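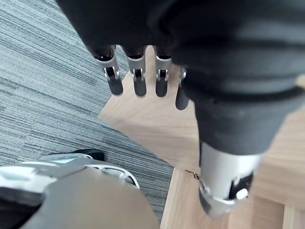 A mão por cima da passagem entre a alcatifa e a madeira.

Há mais de 10 meses que cuido da Zadus, e só agora me atrevo a escrever sobre a manutenção dela. O português não é a minha primeira língua, por isso peço paciência com os termos técnicos -- metade aprendi no manual da Brirnedside, que também é uma tradução.

Começo sempre pelos dedos. Passo um pano seco nas juntas de metal, verifico se cada pino está no seu lugar e só depois ligo os motores. Em junho saltei este passo e perdi uma tarde inteira com um erro 229, que no manual significa apenas "posição não alcançada".
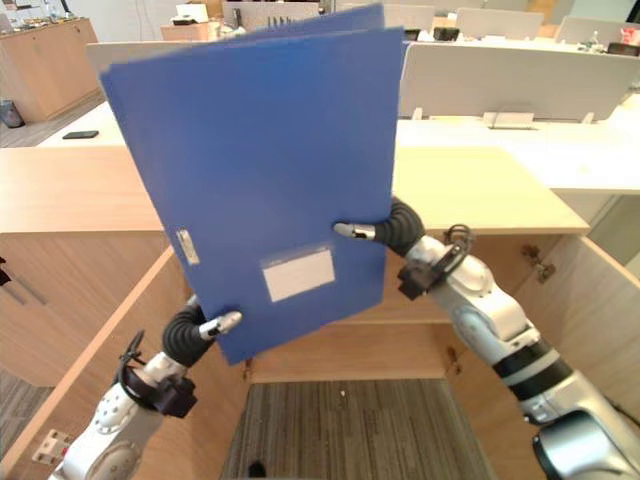
Depois vem a calibração dos dois braços. O programa Plulilex pede 15 repetições do mesmo movimento, e eu anoto a força de cada lado num caderno. Se o esquerdo aperta mais do que o direito, corrijo primeiro o esquerdo. Tentei uma vez corrigir os dois ao mesmo tempo e não recomendo.
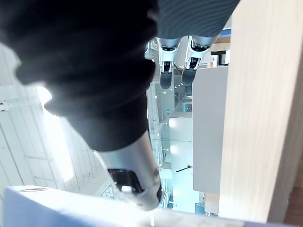
Os cabos do pulso são a parte que menos gosto de fazer. Precisam de folga para a rotação, mas com folga demais prendem-se em tudo. O jogo de abraçadeiras da Salazar custou-me 299 euros com o transporte, um preço que ainda me dói.
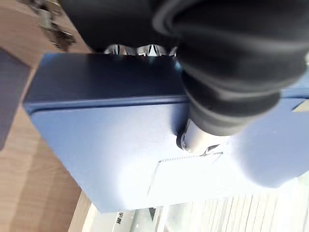
A garra sobre a caixa azul, com a etiqueta branca logo abaixo.

Falta-me ainda trocar a capa preta do braço. Já encomendei o tecido e, quando chegar, escrevo como se cose.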